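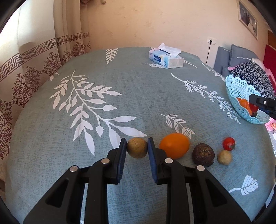 Plaltus, November

Start 7:40. Spent the first part of the morning on the written rules before touching anything, as the last revision was getting hard to follow. The handling sheet for the fruit task had grown to 33 lines, several of them repeats. I moved the duplicates to a scratch page and will ask Rosário Marinho to confirm before I delete them. She wrote most of the original and has firm views on wording.

Today's task is the row-to-basket one: pick from the tablecloth, place in the basket, release, withdraw. Two grippers, both hand-held. Objects are fruit and a cherry tomato. The tissues stay at the far end of the table and are not to be handled in this task. The sheet now says "fixed item" for anything of that kind. The old text said "background," and people read that as permission to move it.

Notes on the grip rule. The current text says the pads must meet the object at its widest part, on opposite sides. For the round tan fruit this works well. The skin is rough, the blue pads are rubbery, and light closing force is enough. I want the rule to say "close until the object is held, then stop." The present wording is "close firmly," and two people will read "firmly" two ways. For the orange fruit with the smooth skin I would keep the same wording and add a slower lift. The wrinkled dark brown one needs its own line. Its top is puckered and ridged, so a grip placed too high has uneven surface under it. Proposed line: grip low on the sides, clear of the ridged top.

The tomato is the one I would worry about in a written standard. Soft skin, small, and a stem on the side. Draft: keep the pads off the stem; turn the wrist, do not turn the tomato. Rosário may say the second half is obvious. I would leave it in.

Lift height. The sheet from the Kititz site says to raise the object straight up until it clears its neighbors, then travel. Ours says nothing, so people drag. I copied the Kititz line in full. There is one point I did not copy, the pause at the top. They ask for a pause on every lift and I see no use for it except when the object is swinging. Marked as open.

Basket rule. The basket has a scalloped rim and openwork sides. Two things follow and I have written both down: do not rest the fingertips on the rim, and do not open the gripper against the side wall. The fingers have triangular openings and so does a good deal of cheap basketware, more or less, and I do not want one hooked in the other. Release above the pile, low, with both fingers opening the same amount.

10:15. Two-hand rule. The existing sheet says "the idle hand stays out of the way." This is too loose to check. The second gripper may be at the basket while the first one is picking; I have no objection to that, provided it is not closing on anything and does not cross in front of the first. New text: "The idle gripper may wait near the basket. It does not pass between the working gripper and its object." It can be checked by someone looking over the session afterward, which was the complaint that came in from Kavcombe about the old version.

Went through the session log against the placement rule. We have 1,034 entries under this task. I read through the comment field only, not the recordings. The comments are poor. Most say "ok." Several say "redo" with no reason given. I have added a required field with a short list of reasons: slipped, wrong object, touched fixed item, hands crossed, other. "Other" must be followed by text or the entry does not save. Usman will not like this (the form there is still on the old version and somebody has to change it by hand), but a redo with no reason cannot be used to improve a rule.

Tablecloth. A question I had put off. The patterned cloth is allowed under the current standard and I am keeping it allowed. White leaves on a gray-blue ground give plenty of contrast with the fruit. The rule should say that the cloth lies flat before the first pick and is smoothed only between rounds, with both grippers set down. Smoothing in the middle of a round moves everything on it and the round is then no good to anyone.

Spacing is a related point. The old text wants equal gaps. I do not see the value. A loose row is closer to how people leave things on a table, and the only real limit is that a finger must fit on each side of the object to be picked. Replaced "equal gaps" with "finger clearance on both sides." Where clearance is missing, pick the outer neighbor first.

12:30. Lunch, soup, too salty. Called Rosário. She agreed to the redo field and to the fixed-item wording. She does not agree to dropping the equal gaps and wants to see it in writing with the reasons. She also asked why small and large fruit of the same kind share one line. Fair point. The smaller tan one needs a narrower opening on approach or the fingers knock whatever sits next to it. Added: "Open only as wide as the object needs, plus clearance."

Afternoon on numbering. Grip rules first, then lift, basket, two hands, cloth. Cross-references are by title now, because the numbers have gone wrong at every revision so far.

Left for tomorrow: the pause question, Rosário's note on gaps, and the line about checking the pads. At present it says "inspect regularly." I would like it to say before each round, with a dry cloth to hand. Also need to order pad material in the same dark blue. The sample they sent was black and I could not judge wear on it against the black fingers.

Stopped 5:20. Sheet saved as draft, not released.

Notebook > Handling > Daily entries

Recent entries
Wording of the fixed-item rule
Kititz lift procedure, read-through
Pad wear and when to replace
Redo reasons: first list
Kavcombe comments, with replies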